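Tresden Workshop, Bench Notebook
Entry: July, morning session — work surface and small wooden bowl

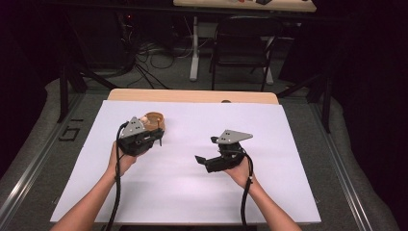
Bench 8, board in place, small bowl held at the left.

Purpose of entry. To record the present state of the bench after the change of work surface, and to set down handling notes for the small wooden bowls so that the afternoon group works from the same arrangement.

Work surface. The large white board is now laid directly on the wooden tabletop and covers most of it. A strip of the table remains exposed along the far side. The board has been left unfastened for the present. It is to be lifted by two persons and wiped on both faces before it is put back. Under the overhead lights the white takes on a slight lavender tint, and this should be kept in mind when the color of any wooden article is being compared against it. Color comparisons for the Karnine list are to be made at the window and entered separately.

The board is to be kept blank. Pencil marks were made on the previous one to show bowl positions, and these did not come off with the ordinary cleaner. Where a position must be marked, use the removable paper dots from the second drawer and take them up at the end of the session.

Bowl. Small, round, light tan with orange-brown in the wood. Entered in the register as item 782. Its companion, item 769, was not brought to the bench this morning and remains on the Drukodel shelf. Weight of 782 on the bench scale, empty: 31 grams. The scale was zeroed before the reading and again afterward, with no change.

The finish on 782 is sound on the outside. On the inside there is one dull patch near the base, which was already noted in the intake sheet and has not been treated. No oil is to be applied until the Kuzmenko finishing sheet has been received and read. The earlier sheet gives two different drying times on facing pages and should not be relied upon.

Handling. The bowl is light and moves easily on the smooth board. When it is gripped at one side it tends to turn before it lifts. Close on the wall slowly, pause, then raise. Pressure at the rim alone is to be avoided, as the rim is the thinnest part of the piece and item 769 already shows a fine line there — see the intake sheet for its position.

The bowl should be set down flat and released only when the full base is in contact with the board. It should not be slid to its place. Sliding leaves a faint tan trace on the white surface, and two such traces were wiped away before the session began.

Contents. The small pale piece in the bowl sits near the rim. Small contents of this kind are to be counted into the tray at the close of work and signed for in the usual column. Anything that has gone over the edge of the board should be looked for on the carpet before the chairs are moved.

Far side of the table. There is a small dark rounded object on the exposed strip toward the right, partly behind the edge of the board. It is not on the bench list. To be identified and either entered or returned to stores.

Floor. The black tape on the carpet at the left is to remain where it is. The vacuum cleaner should be taken along it lengthwise; the corners have been pressed down again and are holding.

Outstanding:
Obtain the Kuzmenko finishing sheet.
Bring item 769 to the bench and weigh it on the same scale.
Correct the register entry for 782, where the diameter has been written in the column for height.
Refill the paper dots.
Decide whether the board needs a non-slip backing. A sample of thin cork is in the drawer under the scale, though it may raise one corner of the board if it is not cut to the full size.

Afternoon group to continue on the next page.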